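December
Course notes by the instructor, Pattern and Repeat

Okay, week 5! Last time we looked at the Vernerach block prints, and a few of you asked how a designer hides the repeat. Short version: you break up the grid. A half-drop shifts every other column down by half a unit, so your eye can't run straight across and catch the same flower twice.

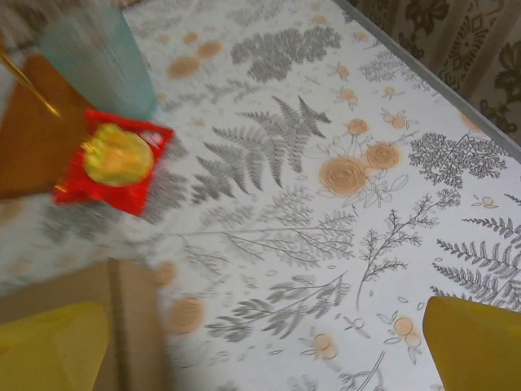
Gray fern fronds and pale orange roses on a white ground.

Now, scale. My old Adugna sample book has a repeat of 36 inches, which is huge, and I love it, but try matching it at a seam (I wasted so much cloth). For your homework keep it small, six inches or so, and draw at least 10 motifs before you pick any.
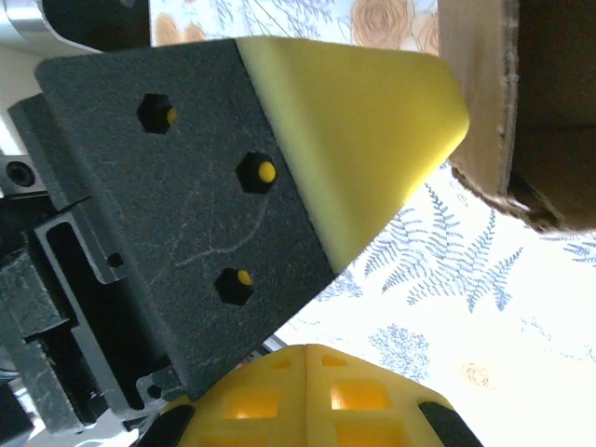 Texture is the other thing I want you thinking about. A print can look rough or smooth before anybody touches it, just from how you fill the shapes. Look at the dark pad with its sandpapery surface, then the yellow dots set into it: small, bright and spaced on a diagonal. Steal that! A diagonal keeps a plain ground moving. 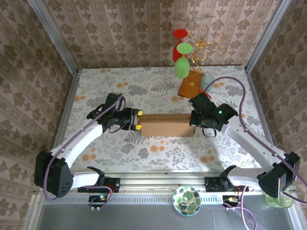
Cardboard box held over a pale floral cloth.

For next time, read the Jerner handout on borders and bring tracing paper. If your Plutia inks are still clumpy, stir them longer, and come find me before class if that doesn't fix it.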